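Kusorora Folding Chair, Black

Padded seat, curved black back, thin metal frame. In stock, ships from our Rindlow store.
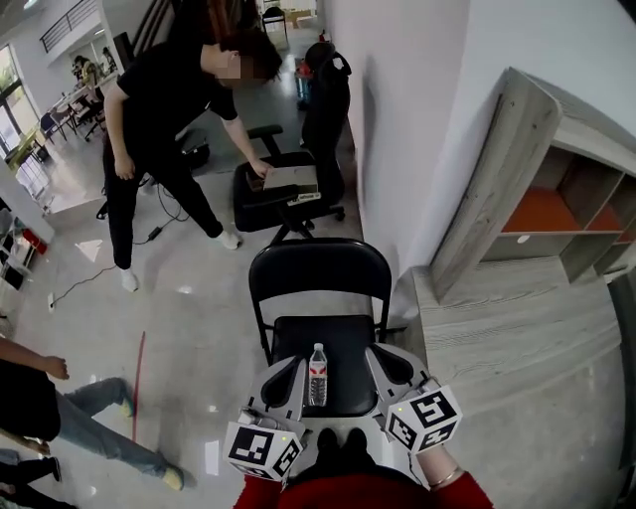
The Kusorora in black, with a water bottle on the seat.

I've been selling chairs for a good while now and this is the one I keep taking home! I bought two for my own place in November (my sister was coming to stay, and we were short of seats as usual) and they never went back in the closet. One lives by the front door for putting shoes on, and the other one follows me around the house – mostly it ends up holding my coffee.

What I like is the seat. A lot of folding chairs give you a bare metal pan, and after one long dinner you know all about it. With the Kusorora you get proper padding, and the back has a nice curve to it so you can lean and stay leaned. The tube frame is slim, so it tucks in next to office chairs and shelving without taking over the room.

Yuto Sugiyama ordered 119 of them for the Kolleck hall and wrote back to ask if we do a trolley. We do! It's sold separately, so drop me a line and I'll add it to your order.

Wipe the seat with a damp cloth and a little dish soap. Please skip the bleach, it's rough on the black. If a foot cap goes missing, I keep spares in the drawer and they're free.

Color: black
Item no.: 288
Sold: singly or in pairs
Assembly: none, just unfold it

Orders of 10 or more get a better price, so ask before you check out. We're closed Sunday, but I do read my email in the evening.

Ayane, Ogura Seating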